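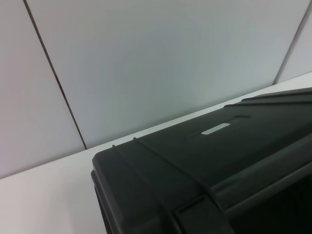
Kirkeck hard case: two months in

I've been through more tool cases than I'd like to admit, and most of them ended up in the garage holding extension cords. So I didn't expect to be writing a happy review of a black plastic box, but I really like this one and I want to say why before the newness wears off completely.

It's the large Kirkeck, bought in April from Pronel for 388, which made me wince. Martti Tuominen at work had been telling me to get one all winter (he keeps his surveying gear in the same model) and I held out because my old Jiltthorpe still closed if you leaned on it. Then one morning it opened in the parking lot and I spent my break picking drill bits out of the gravel. I ordered the Kirkeck that night.

The shell first. It's a hard plastic with a matte finish, nearly charcoal in some light, and it feels solid everywhere I've pushed on it. The rim along the front of the lid is thick and chunky and makes a great place to grab when your hands are cold. Corners are nicely rounded too, so it doesn't chew up the door trim when I slide it across the back seat – my old one had left a groove you could lay a pencil in.

I love the lid. There's a shallow recessed panel in the middle with a small silvery label sitting in it, so the label doesn't catch on anything when you drag a strap or another box over the top. After 21 trips in and out of the car mine hasn't started to lift. The curved grooves molded into the plastic are probably just for looks, but I like them, and they make it easy to tell which end is which when I'm reaching in from the side door.

Inside you get foam, and the foam is good! It's the firm kind that you cut yourself. I did mine with a bread knife and a lot of patience, and the cutouts have kept their shape. My drill, two spare batteries, a Visser laser level and the charger all fit with room left for gloves and a lunch I probably shouldn't keep in there. The level used to travel wrapped in a towel, so this is a big step up for it.

Now the grumbles. It's heavy before you put anything in it, and fully loaded I wouldn't want to take it up more than one flight of stairs. The matte finish shows dust and fingerprints right away. A damp cloth takes care of it, but if that kind of thing bothers you, look at the gray version. The latches were stiff enough for the first week that I was using both thumbs. They've loosened up nicely – one hand does it now.

I also wish there were a proper spot for a name tag. I ended up tying one to the handle.

Would I pay 388 again? Yes, grumbling a little. Pronel also lists a version with wheels, and if I were hauling this any real distance I'd spend the extra. For going from the car to the bench and back, the plain one suits me fine, and the Jiltthorpe has gone to the garage with the others.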